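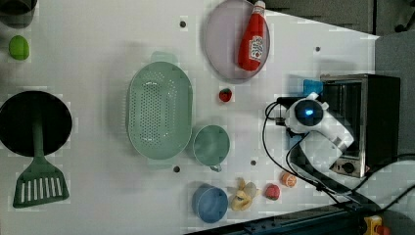 Figure 7.1 A tabletop workcell seen from overhead, with the arm at right and a toaster oven behind its gripper.

Chapter 7
From Pixels to a Plan

9/26/18
By Soledad Fuentealba and Bhupendra Pal

Suppose you type one short instruction into a robot's console: put the strawberry on the plate. You already know how you would do it. You'd glance down, reach, pinch, lift, and set the thing down next to the ketchup bottle, and you could hold a conversation the whole time. Now try writing down everything you just did in a form a program can run. Most of our students fill a page before the hand has even moved, and that page is what this chapter is about!

In Chapter 6 we treated the arm as a chain of joints and learned to send its gripper to any pose we could name. That was real progress, but somebody had to name the pose. From here on, the software has to find it. The table in Figure 7.1 will be our companion for the next 21 sections and exercises, and we've grown very fond of it. It is cluttered enough to be interesting and small enough that you can keep the whole thing in your head.

Start with the question of where things are. An overhead camera hands us a grid of colors, and nothing in that grid says "strawberry." A simple color threshold will pick out the red pixels, and it's a lovely first program to write (you'll do it in Section 7.2, in fewer lines than you expect). Run it on a table like ours, though, and it comes back with the strawberry, the ketchup bottle, and the red toy fruit near the bottom edge. The mint-green colander and the mint-green cup give the same kind of trouble. Color alone gets us a list of candidates, and then size and shape have to help us choose. When we first taught this material at Rullthorpe, one team's code reached for the bottle with great confidence all afternoon, and they learned more about segmentation from that than from our lecture.

Next comes the question of what counts as one object. The yellow bananas overlap, so a blob finder happily reports a single lumpy shape. The spatula lies across the frying pan, and its slotted head rests on the table below. Is that one thing to avoid or two things to handle? The answer depends on the task, and we'll want a scene model that can hold both readings until the planner needs to pick one.

Then there is the edge of the picture. Only part of the pan is in view. A planner that believes the pan ends where the image ends may try to use space that is already taken. We'll meet a tidy way of marking regions as free, occupied, or unknown, and you will see how much trouble that third label saves.

Only after all this do we get to motion. The toaster oven stands on the same side of the table as the arm, so a path that is fine for the gripper may still be a bad one for the wrist. The cables count too, and they are a headache to model because they bend. In Section 7.5 we begin with straight-line paths and a collision check, and in Section 7.6 we let a random tree explore the space for us. Watching that tree grow on your own screen for the first time is a treat, so please don't skip the plotting exercise.

A word on tools. The examples use the Venkataraman planning library, introduced in the May supplement, along with the Listimdale scene files, which contain 300 labeled tabletop images and 711 saved grasp poses. Everything runs in simulation on an ordinary laptop. If you do have an arm, set the speed limit to 10 percent for your first runs and learn where the stop button is before you load any code.

Before you read on

Look at Figure 7.1 again and choose any two objects. Write the steps for moving the first one next to the second, using only facts a camera could supply. Underline each place where you relied on something you simply knew, such as how heavy a bottle feels or which end of a spatula to hold. Keep the page. We will return to it in Section 7.8, where the Sturby planner gets the same job and has to ask for every one of those facts by name.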